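Fleltau Reviews, README

Updated 2021-07-20

Hi, and thanks for downloading this! Fleltau Reviews is my collection of movie write-ups from Mundby, a mail-order DVD shop that closed its website last March. I bought far too many discs from them over the years, and I always loved their product blurbs and the customer reviews underneath (some of them were longer than the booklets in the box). When the shop said the site was going away, I asked the owner if I could keep the text and put it somewhere people could use it. The answer was a very quick yes, so here we are.

What's in it

There are 2675 customer reviews covering 1083 titles. Most are regular DVDs, but 144 of the titles are box sets, and those get their own file since one review often talks about several movies at once. I tried splitting them up by movie and gave up after a weekend. If you manage it, please send me your version!

The files:

reviews.csv - one row per review, the big one
titles.csv - one row per title, with the shop's blurb, running time, format and list price
boxsets.csv - same columns as titles.csv plus a "contents" column, which is free text and a bit of a mess

Columns in reviews.csv

title_id - matches titles.csv and boxsets.csv
stars - 1 to 5, blank if the reviewer didn't pick any
headline - the bold line at the top of the review
body - the review itself
month_posted - year and month only, the shop never stored the day

I took out reviewer names and anything that looked like an email address or a phone number. I did this with a script and then by reading, so if I missed one, tell me and I'll fix it right away.

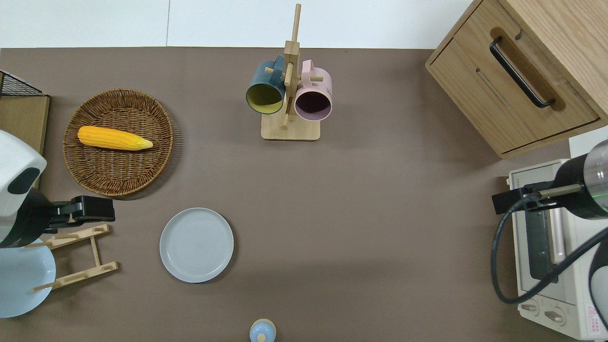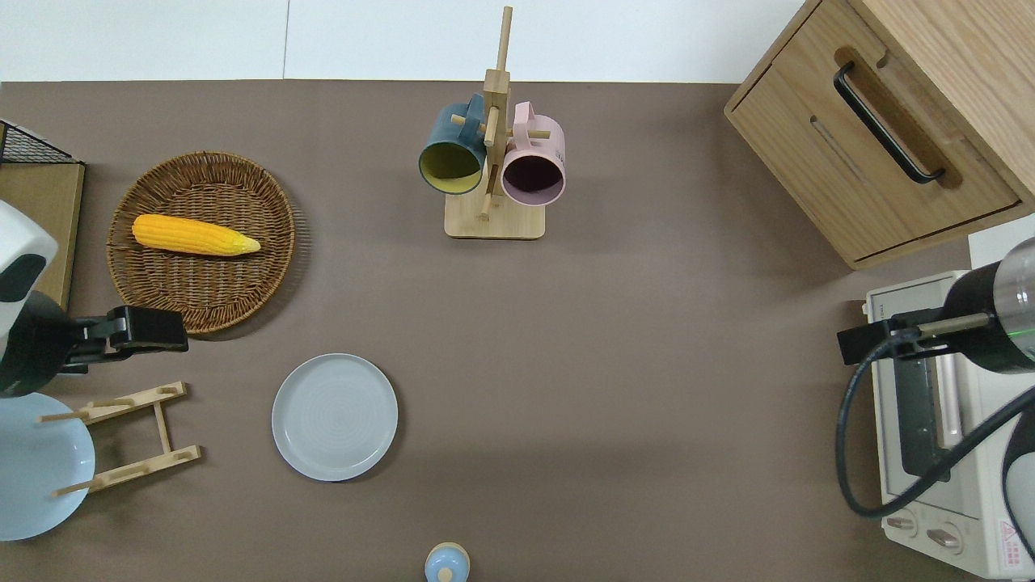
Corn on a round woven tray, both pictures.

Known problems

Accented letters got scrambled in the older reviews. I repaired the French titles by hand, but there are still question marks sitting in the middle of words in the bodies. Apostrophes too.

The genre labels are the shop's own and they are strange. "Family" includes three war movies, and "Drama" seems to be where everything went when the person typing was tired. I left them alone because I figure somebody might want to study exactly that.

Stars lean high. People who bought from Mundby mostly bought things they already liked, so please don't treat the averages as a fair picture of how good a movie is. The complaints you do find are usually about cracked cases.

Running times come from the back of the box. When a disc has two cuts of the movie, you only get the first one listed.

Loading it

Everything is UTF-8 with commas and double quotes, and the review bodies have line breaks inside them, so a plain line-by-line reader will choke. Use a real CSV reader. I've been using Altus, my own little script in the tools folder, which loads all 3 files and joins them on title_id. It's slow but it works on my old laptop, so it'll probably work on yours.

Using it

The reviews are free for research, teaching and messing around. Please don't sell them, and please don't repost whole reviews as if they were new ones on a shop page. The blurbs are a different story: a lot of them were copied from the studios, so check before you print any of those anywhere.

If you mention the collection in something you write, "Fleltau Reviews, collected by Alaoui" is plenty.

Still to do

Finish the apostrophes
Add director names to titles.csv (done up to the letter K)
Find the missing blurbs for the silent comedies, which I know I saved someplace

Alaoui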